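Pay for the arms by the month, and read the second page

Opinion, 23rd June

Nitetti has a furniture assembly kit on offer, and I have had the use of one long enough to have a view. The view is that the arms are good, the price is fair and the service plan is wrong. I would hold off on signing until the plan changes.

The kit is called the Jiltum. You get two arms, a gripper for each, small cameras and a control box. You also get a service line you can call during office hours. It is sold to small shops that put together flat-pack goods for other people: rental firms, office fitters, anyone who builds the same chair over and over and is tired of it. I run a shop like that with my business partner, Vikas Gautam. We rent furniture to events and short-stay apartments. Most of what comes back needs a leg changed.

So legs were what we cared about. The sales sheet talks about shelving, bed frames and drawers, and I have nothing to say about those. We tried the kit on plain white pieces with legs that come off, and on lengths of pipe we use for garment rails. We set it up on black cloth, as the setup guide told us to, so the white parts would show up against it.

Setup took a morning. The guide is short and the drawings are clear. The part that held us up was the camera check, where you move each arm by hand over the work area and wait for the software to accept the view.

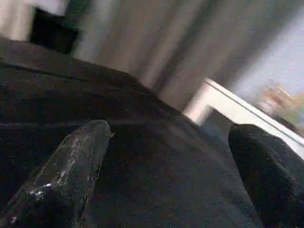
It is slow, and the guide does not say how slow. Vikas thought the box had frozen and restarted it, which meant doing the whole check again. A progress bar would fix this. I have told Nitetti so twice.

Once the check was done, the kit worked much as promised. You show it a job by guiding the arms through it, and then it tries the job itself. It wants more than one showing. For a leg change we gave it three, and after that it could do the plain ones while I worked at the next bench. I would not leave the room yet. I would not have left the room with my last new hire either.

Where it has trouble is with anything that can roll or slide. A chair on its back is a good test, and a fair one, as that is how a person would do the job. One arm has to keep the seat still while the other deals with the leg. When the two arms agree, it looks easy. When they don't, the whole chair turns a little on the cloth and you start over.

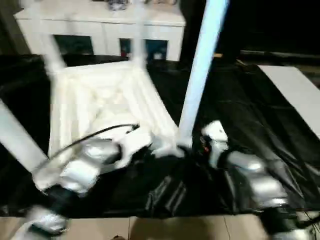
Both arms at work on a white chair tipped onto its back.

I don't count that as a serious fault. People turn chairs by accident too. What matters to a shop our size is what happens after a fault, and this is where I part ways with the reviewers who have been so kind to this kit.

The basic plan covers the arms. It does not cover the grippers, which are listed on the second page as wearing parts. The grippers are the only piece of the kit that touches the work. They get scuffed, they get caught, and they take the knock when a leg comes away faster than planned. Leaving them out of the plan is like selling a truck with a warranty on everything but the tires and the brakes. A replacement gripper costs $193, and you need to send the old one back before they ship the new one. For us that means days with one arm, and one arm cannot change a leg.

I compared this with Shakya, which rents a similar setup. Shakya charges more per month and its software is clumsier, but there is a spare gripper in the case when it arrives. Given the choice I would take the clumsier software.

Babita Uniyal handles small accounts at Nitetti and has been straight with me throughout. When I raised the gripper question she said the plan was written for factories, where a spare set is already on the shelf, and that a new version for small shops is due in September. I believe her. I would still like to see it in writing before I pay for a year.

There is one more thing in the kit's favor. The pipe work went better than the chair work, and it went better from the first try. A pipe is the same all the way along, so it doesn't much matter where the gripper closes. If most of your jobs are rails, stands and frames, you could ignore a good part of what I have said.

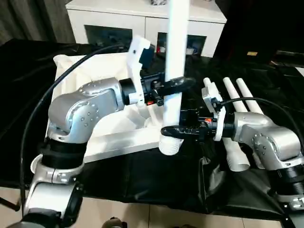 What I would ask for before signing

Ask for a spare gripper to be included, or at least shipped before the old one goes back. Ask whether the 1000 hours in the plan are counted per arm or for the pair, as the wording can be read both ways. Ask for a monthly term. Nitetti will give you one, but it isn't on the price list.

We are keeping our kit on the monthly rate until the new plan comes out. If the grippers are in it, we'll sign for the year.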